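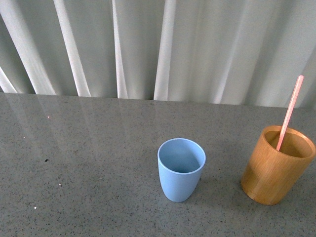
Lendine Swaps Out Throwaway Cups for the Real Thing

The paper cups are gone from the Lendine community kitchen, and people are already picking favorites.

Starting in January, anyone who stops in for coffee, lemonade or one of the evening cooking classes has been drinking from a washable cup. The kitchen now has plastic tumblers, bamboo cups and a drawer full of reusable straws, all kept on open shelves next to the sink so that people can help themselves.

The idea came from Chae-won Ok, who teaches the dumpling class and has been running the kitchen's schedule for 3 years. She got curious one night after cleanup and started keeping a tally on the back of the supply sheet. By the end of the month she had 558 paper cups written down, and that was with two classes canceled for snow.

"I thought it would be maybe half that," Ok said. "I showed the sheet to everybody in the Thursday group chat and by morning I had offers of cups from people I hadn't seen since summer!"

She turned most of those offers down, politely, in favor of a set that could be stacked and that would survive a drop on a hard floor. The kitchen went with 60 cups in all, split between the two kinds. Money came from the fall soup supper, which brought in enough to cover the cups and a second drying rack, with a little left over for dish towels.

The tumblers have been a hit with families. They're light, they nest together, and a four-year-old can carry one across the room with both hands and arrive with most of the juice still in it. The bamboo cups are a touch bigger and have become the cup of choice for iced tea. Several regulars say they like the feel of the thick rim, and at least one man from the bread class has asked where he can get a pair for his porch.

Then there are the straws. Ok added them at the last minute and figured they would mostly sit in the drawer. Instead they were the first thing to run short on opening night. Pink goes fastest - and with the grown-ups as much as the kids. More are on order, along with extra cleaning brushes, which have a way of wandering off.

Washing up has been the big question, and so far it's going well. The plastic tumblers go on the top rack of the dishwasher. The bamboo cups get washed by hand in warm soapy water, rinsed, wiped with a towel and left upside down on the rack overnight. They shouldn't be left to soak. A card over the sink spells all this out in large print, with a drawing of a very sad bamboo cup at the bottom of a full basin, courtesy of the after-school art table.

Classes with more than 8 people are asked to put two students on cup duty at the end of the night. It takes about as long as one song on the kitchen radio, or two if the straws need brushing. The Monday stew group has been singing along, loudly, and would like it known that they finish first.

Neighbors over in Skamov have noticed. Their senior lunch room borrowed a dozen tumblers for a birthday party and sent them back clean, stacked and filled with wrapped caramels, along with a note asking how the switch was done. Ok has promised to go over and talk it through, and she's bringing the supply sheet with her.

Next on her list is the stack of foam bowls in the pantry. There are still a few sleeves to use up, and she doesn't want to throw them out, so the change will wait until spring. A bowl drive is being planned, and this time donations from home are welcome as long as the bowls are sturdy and don't have chips. Mismatched is fine. Mismatched is great, in fact - Ok would love to see a shelf where no two are alike.

The kitchen is open for drop-in coffee from 9 a.m. until noon, and evening classes start at 6:30. Cups are free to use while you're there and should be returned to the gray bin by the sink when you're done. If one has gone home with you by accident, bring it back anytime. Two tumblers are out there somewhere already.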